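We use cookies to remember your settings. By staying on this page you agree to this. OK | More info

Print this page | E-mail this page

2019-08-21

Workshop notebook – table finishes, linseed oil trials

Good day today, a really good day. The third round of test boards has had its full rest and I finally got to put them side by side under the window. For anyone picking up the notebook cold: I'm trying to settle on one oil finish for table tops that we can use across the whole shop, so that a repair made next year will match a top made this year. Three oils in the running. Skernier (thick, golden, smells like a cricket bat), Umotlow (thin, soaks in fast), and my own mix, half Umotlow and half raw linseed with a lump of beeswax melted through it. The mix has no name yet and I'm open to offers.

Boards are all from the same plank, sanded to the same grit, numbered on the back in pencil. One coat, two coats and four coats of each. I know I said three coats last time. I lost track on the Skernier set and it was easier to give the others an extra one than to start again.

First impressions, written before I let myself look at the numbers on the back:

The one-coat boards all look thirsty. No surprise. You could pass them off as finished in poor light and be found out by the first cup of tea.

Two coats of Umotlow is lovely. It has pulled the grey out of the grain and given it a soft, honest colour, more biscuit than honey. I kept running my hand over it. Four coats hardly changes it, so there's no point in paying for the extra oil.

Skernier at four coats is a different animal. Deep, a bit glossy, and it has gone redder than I expected. Some people will love this. I love it on small pieces and I'm less sure of it across a whole top, where every streak gets louder as the colour goes down. A big reddish-brown surface can take over a room.

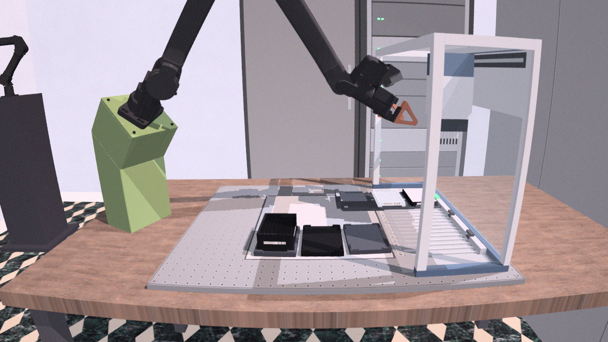 Larasati Sumampouw thinks I'm wrong about the streaks. She says the dark lines are the best thing in the plank and that if a customer wants an even colour they should buy paint. She'd put four coats of Skernier on everything and let the wood shout. She also reckons my two-coat Umotlow boards look unfinished, and that I only like them because they dry quickly.

Fair hit on the drying. I do like that they dry quickly! Umotlow was ready to recoat the next morning both times. Skernier still grabbed at my thumb, and I had to leave it another night with the fan going.

Water test. A wet glass on each board, left for 40 minutes, wiped off, then left alone until after lunch.

Umotlow, two coats: faint ring, gone by the time I'd washed up.
Umotlow, four coats: same again.
Skernier, two coats: clear ring, still there now.
Skernier, four coats: nothing. Not a mark. I did it twice.
My mix, two coats: whitish bloom where the wax sat too heavy.
My mix, four coats: sticky. Forget it.

So the wax is the trouble with the mix. I used 10 grams to the jar and I think it wants half that, warmed more slowly and stirred until it has gone completely clear. I got impatient and poured while there were still little flecks in it. The colour is very good though, right between the other two, and I'm not giving up on it. New jar is made and labelled and sitting on the high shelf. Please don't use it on anything.

Now edges, which is where I learned the most. Flat faces are easy. End grain drinks and drinks, and a thick front edge with any sort of curve to it shows every place the rag stopped. On the first two offcuts I did the top first and the edge second, and got a dark line all the way along the corner where the two lots of oil met. Today I did the edge first, let it drink, wiped it hard, then brought the top coat over the corner in one go. No line. I was so pleased I went and found Gilberto Restrepo to show him, and he was very patient about it. 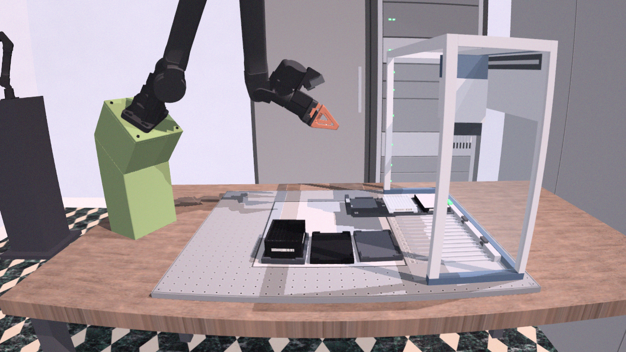 Oiling a top that already has fittings on it is the next thing to sort out, as half of what comes back for repair won't be stripped bare first. Oil creeps. It gets under any plate or foot and sits there, and weeks later it comes up as a tacky brown halo. The worst sort of job is a wooden table with something tall standing on one side of it, like that green block with the arm bolted on top: you can't get a rag flat against the base, so the oil pools in the corner and the rest of the top cures without it. What worked on the offcut was to tape close around the foot, stop the wet coat a finger's width short, then bring the last strip in with an almost dry pad. Go back after ten minutes and wipe again. Go back once more before you leave for the night. I used an old cotton singlet cut into squares and it left far less fluff than the shop rags.

Rags, by the way. Flat on the rail outside, one layer, every time, and into the water tin when they've gone stiff. I found a scrunched one behind the vice this afternoon and it was warm. It was mine, too. I've moved the tin next to the door where I'll trip over it.

Hsin-yi Lau asked whether any of this changes if we move to the Remen boards for the cheaper tops. Probably yes. They're paler and closer in the grain, and I'd guess they'd take less oil, but I've only got one short piece and I've already dripped Skernier on it. I'll order a proper length.

To do:

- Recoat the four-coat Skernier board with a very thin fifth and see if the gloss drops back when it's rubbed with a grey pad.
- New mix, less wax, on two fresh boards. Two coats and three coats. Write the coats on the back as I go.
- Try hot cup as well as cold glass. Use 70 degrees, measured, so we can repeat it.
- Put one of each on the sill and leave them there until December to see what the sun does.
- Ask Oratile Hendricks for her old notes on raw linseed over stain.
- Buy more tape, the blue one. The white one lifted the colour.

Leaning towards Umotlow for big tops and Skernier for anything that will live near a kettle, with the mix still in the race if the new jar behaves. Boards are on the rack by the window. Come and have a feel of number six.

Print this page | E-mail this page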